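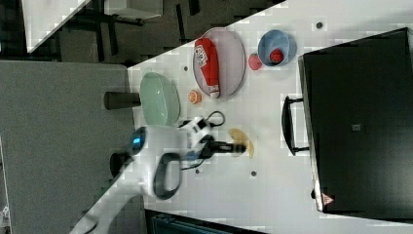
Notebook, table 2. Wednesday, started 9.20

Clearing-up task again, third week on it. The job is the one anybody does after tea: fruit into the bowl, bottle off the plate, plate left free for washing. Same arm as before, same two-fingered gripper. Policy is the Proltlow checkpoint from last Wednesday, trained on 3,000 of our own demonstrations plus what Pundow sent over. Their set was meant to be 4,000 but after Hoi-yan Shih took out the episodes with missing wrist frames we had 2,252 left. She has written to them. No answer yet.

Morning runs

Checked the calibration first and found the wrist had drifted again. Redid it. Took longer than it should because the script still wants the old port name. Fixed that in my copy, not in the shared one, so don't be surprised if yours fails.

Strawberry is fine now. It picks it from the table and drops it in the blue bowl without fuss, from any side I tried. Last month it would knock the bowl along with its knuckles before letting go.

Orange slice is bad. It lies low and the fingertips come down on top of it and push. When the approach is a bit shallower it gets hold, but then it squeezes too hard and the slice pops out sideways. Tried lowering the grip force. It then held the slice and dropped the peach, so I put the force back. One number for every object won't do.

Banana: the arm goes to it, stops just short, waits, goes again. I timed one of these waits at nearly a minute before I stopped it. I think it can't make up its mind about the height. The banana is pale yellow on a white table and the depth picture has a hole in it there. Hoi-yan suggests a dark cloth under everything. That would help, but a kitchen worktop won't come with our cloth on it, so I'd like to see the failure properly before we hide it.

Red bottle on the plate: lifts it all right when it goes for the middle. When it goes for the cap end the bottle swings round and takes the plate with it. Plate went over the edge once. Carpet, no harm done.

Afternoon

Changed the order so the bottle goes first. Better. With the bottle gone the arm has more space and stops clipping the rim of the plate. I did 5 full clears this way with the objects put back by hand each time. Three finished. One stuck at the banana, one lost the orange slice.

A full clear is slow. I did the same thing by hand while the arm was homing and was done before it had finished homing.

Poon from Boltport came by at 3 and asked when they could have one for the packing bench. His parts are small, oily and mostly flat, so the orange slice is the nearest thing we have to them and I told him so. He would be happy with something that sorts the big castings and leaves the rest to his people. I think that is possible this year. The kitchen job is further off: wet things, soft things, a drawer that sticks, and someone wanting to use the table at the same time. We haven't tried any of those.

To do

Per-object grip force. Hoi-yan has a branch, ask her which one.
Shallow approach for flat objects, twenty or so new demonstrations, slice turned every way.
Banana with the side light on, then with it off. No cloth yet.
Tidy the wrist cable, it loops up high and I don't trust it on the far reaches.
Put the port fix in the shared script.
Send Poon the clip of the bottle lift, and one of the failures as well.

Arm parked and powered down 17.40.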